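Newsletter
Get show dates, build features and shop news in your inbox every month.
Home » News » Toom Minitruck Nights Moves to Bigger Lot for May

The Toom Minitruck Nights show will leave its old home behind the Malteck tire shop and set up this May at the former Wonier freight yard, organizers said. The new lot has room for 600 vehicles. Last year's show drew 171 entries and turned away a line of trucks that reached back to the highway ramp.

"We had people who drove all night and ended up parked at a gas station," said Myung-ja Do, who started the show with her cousin Sang-wook Son. "They were good about it, but I didn't want to do that to them again."

The show is open to minitrucks, full-size trucks, lowriders and lowrider bicycles. Static drop, air and hydraulic setups are all welcome. Bicycles and pedal cars have their own row this year, close to the main gate and out of the path of moving vehicles.

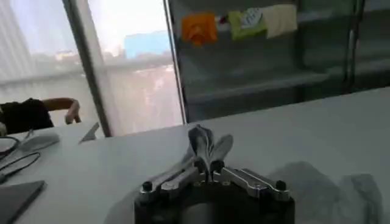 Roll-in starts at 7 a.m. and the gate closes to entries at 10:30. Clubs that want to park together need to arrive together. Son said the crew will not hold spaces with cones, which caused arguments last year. Any truck that shows up after its club has been parked will go to the next open space in its class.

Judging begins at 11 a.m. and runs until 2 p.m. Hoods and doors should be open during that time for anyone competing in the engine or interior classes. Owners do not have to stand by the vehicle, but a key has to be left with a club member if the judges need to see the suspension at ride height.

The hop contest is back after a year off. It will be held on the concrete pad at the north end of the yard, with single pump, double pump and street truck classes. Batteries must be tied down and covered. Spectators will be kept behind a steel barrier, and there is no climbing on the loading dock to get a better view.

The Valoretti Cup, given each year to the club with the most entries on the field, went to Southline Mini's last time. Club members counted toward the cup must be registered under the club name before roll-in. Names added at the gate will not count. Do said the rule has been on the form from the start and will be enforced this time.

Entry is $30 for trucks and cars and $10 for bicycles. Spectators pay $5, and children under 12 get in free. Part of the gate goes to the auto shop program at the local high school. The show gave $1,539 last year, and the program spent it on a used wheel balancer and a set of jack stands.
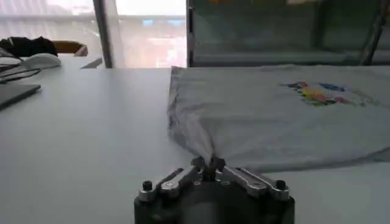
Show Notes

Food trucks will be parked along the east fence from 9 a.m. Outside coolers are fine, but glass bottles are not. There is some shade under the old dock roof and very little anywhere else, so clubs may bring pop-up tents if they fit within their own spaces.

Swap meet spaces cost $20 and must be paid for ahead of time. Each seller gets 2 passes. Parts only, no animals, and no complete vehicles without a title in hand.

Trailers have to be dropped in the gravel lot across the street. The yard's entrance has a steep lip on the driver's side, and a crew member will be there with ramps for anything that sits too low to clear it. Owners of body-dropped trucks are asked to use the south entrance, where the pavement is flat.

Burnouts on the way out will get a club sent home, and the club will not be invited back the following year. Awards are at 3:30 p.m. on the dock.

Filed under: Events, Minitrucks, Lowrider Bicycles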